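Ticket: Refurb tower shuts off a few seconds after power-on
Opened by: Jae-in So
Assigned to: Seon-mi Woo
Status: Open, waiting on parts

Reported problem
Tower from the Mudov office batch. Fans spin up, then everything goes dead. No picture on the monitor. Jae-in has already written "bad power supply, swap it" in the notes and asked me to order one.

8:40 am
I'm not ordering anything yet. Every tower in this batch that wouldn't start has been blamed on the power supply, and the last one we replaced went into a machine that still wouldn't start. Put the supply on the tester with the drives unplugged. All rails in range. Left it on the tester for 11 minutes with a load and it held.

Jae-in says testers don't prove much. Fair enough, but a guess proves less.

9:25 am
Tried it with one memory stick, then the other, then each one in the second slot. Same shutdown every time. Tried it with no memory at all and got no beeps either, and I'd expect at least a complaint from the board. Pulled both sticks and put them in the Bumia test machine, where they passed.

10:10 am
Took the heat sink off. The paste was dry and had gone to crumbs on one side. Somebody online will say that's the whole story. I doubt it, because dry paste doesn't kill a machine in three seconds from cold. Took the processor out, cleaned it and set it in the tray.

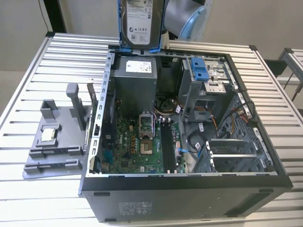 The board is my main suspect now, and I'd like that checked before we spend money. It's a Dell board, so I wouldn't count on the cheap generic one Jin quoted us dropping straight in, whatever their listing says about fit. With the socket empty I went over the contacts with a loupe and found two near the lever side that don't line up with their neighbors. Could be from the last person who had the processor out. Could be from me, although I lifted it straight up.

11:30 am
Comment from Jae-in: The Nilo forum has a thread with around 70 replies and most of them fixed this with a new supply.

Reply: I read it. Most of them changed the supply, reseated everything and cleaned the machine on the same afternoon, so I can't tell what fixed what. Two came back later to say the fault had returned.

1:15 pm
Straightened the two contacts with a fine needle. Not touching them again. New paste is in the drawer, but I want a known good processor in there for the first try so we aren't testing two doubtful parts at once.

Still to do
Borrow the spare processor from the Bumia machine
First power-on with one memory stick and no drives
If it still shuts off, try the spare supply before anyone buys one
Leave the drive out until the machine stays up for an hour

Please don't change the status to "PSU fault" again until the spare has been tried.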